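The Pretender's Coat

Mirjam Danzer had waited eleven years for somebody to let her open the Povitz chest, and when the letter finally came she read it standing up in the kitchen and then read it again to the cat. July! They wanted her in July! She packed her loupe, two pairs of cotton gloves and far too many cardigans, and took the early train to Clultdale.

You have to understand about the Povitz chest. Every child in the valley grew up on the story of Duke Anselm's other son, the one born to the glove maker's daughter, who was raised in a mill, taught to read by a priest with one eye, and told on his fifteenth birthday whose boy he was. He put on a borrowed velvet coat, rode down to the bridge at Imhof with 43 men behind him, and asked for his father's crown. By supper he had lost. By the end of the week he was gone, and the coat was all anybody ever got back.

"If it's in there," said Corina Plattner, who had the key on a ribbon round her neck, "I'm going to scream. I just want to warn you."

"Scream all you like," said Mirjam. "I might join in."

The lock gave on the third try. Inside was a smell of camphor and old apples, and then a layer of brown paper, and then another, and then (oh, it was wonderful!) a sleeve. Plum-colored velvet, worn flat at the elbow, with a row of tiny buttons running up from the cuff. Corina didn't scream after all. She sat down on the floor and put both hands over her mouth.

They lifted the coat out together and laid it on a clean sheet. It was so small. All the portraits made him a giant, with a chin like a ship, and this was a coat for a boy who hadn't finished growing. Somebody had let the hem down, too, with big hurried stitches that didn't match the rest.

"His mother," Corina whispered.

"Maybe," said Mirjam, who had trained herself to say maybe. But she was grinning so hard her face hurt.

The letter was in the lining. Mirjam felt it before she saw it, a stiffness under the left breast that crackled when she pressed it. They called Ingeborg Zaugg, who ran the archive at Tarnier and had never been known to hurry, and Ingeborg came up the valley in 60 minutes flat with her coat on over her gardening clothes.
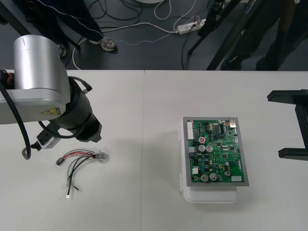

Ingeborg unpicked the seam herself, nine stitches, each one saved in a little dish. The paper was folded in eight. She opened it one fold at a time while the other two held their breath, and there was the handwriting, round and careful, the hand of someone who had learned his letters late and was proud of them.

It wasn't to the Duke. Mirjam had been so sure it would be to the Duke! It was to the miller.

"I have taken the gray horse," Ingeborg read aloud, "and I am sorry for it. They say I must go down to the bridge. The coat is too warm. If I am made a prince I will buy you a new wheel, and if I am not I will come home and mend the old one. Tell my mother I ate before I left."

Corina was crying openly by now, and Mirjam had to take off her glasses.

"Did he come home?" Corina asked. "Does anyone know?"

Ingeborg turned the page over. On the back, in a different hand and a much browner ink, was a column of ordinary household sums: oats, lamp oil, a bolt of linen. She ran her finger down the air above it, not touching, and stopped near the bottom.

"Gray horse, shod," she read. "And under that, timber for the wheel."

Mirjam put her glasses back on and bent down to look for herself.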